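4.2 Upkeep of the Handheld Gripper Station 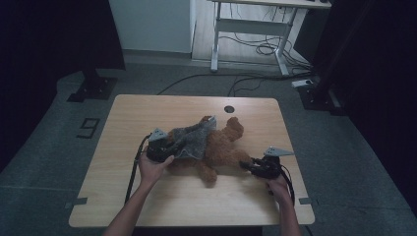

Figure 3. Two-handed cloth task at the Gosling station. The left gripper holds the gray cloth, the right gripper a limb of the plush bear.

The Gosling station records demonstrations with a pair of handheld grippers, one per hand. Each gripper carries a triangular plate on top and is wired by its own cable (Figure 3). The station was built from the Pamis hardware release with two changes: the jaw pads were replaced with a softer compound, and the cable exit was given a clamp. This section covers the checks that keep the pair usable over a long recording period. Training on the resulting data is treated in Section 5.

Jaw zero. The jaw opening is read by an encoder on the drive shaft. At the start of each shift the operator closes both grippers fully on nothing, then on a steel gauge block, and the logging program stores the two readings. A closed reading that differs from the stored value by more than two encoder counts blocks recording until the jaw is re-zeroed. Over the period reported, 3147 demonstrations were logged and the check blocked recording 48 times. Most of these cases followed cloth tasks, in which fibers collected at the root of the pads. Brushing out the pads cleared the fault in all but five cases; the remaining five needed a new shaft collar.

Pads. Pads are changed as a pair on both grippers, even when only one side shows wear. Mixed pads gave uneven slip on plush and fleece, and operators made up for it by squeezing harder with the worn side, which shows up in the data as a bias in jaw width. The first set was changed after 1110 demonstrations. The second lasted 1356, with a higher share of rigid objects in the task list.

Plate. The plate is held by three screws. We mark the screw heads with paint and inspect the marks when the pads are changed. A plate that has turned on its mount shifts the pose estimate of the gripper by a fixed offset, and this is hard to find afterward from the recordings alone. Any plate that has been removed is recalibrated with the Sitine routine before use.

Cables. The cables were the least reliable part of the station. Early recordings had dropouts of up to 0.4 s when the operator rotated the wrist past the point where the cable became taut. The added clamp moves the bend away from the connector. Operators are told to leave a free loop below the hand and to lay the cable clear of the object before starting. With the clamp fitted, dropouts were confined to one cable, later found to have a cracked shield.

The same schedule was used without change at the Cleludska site, where the lower recording rate made the pad change a monthly item.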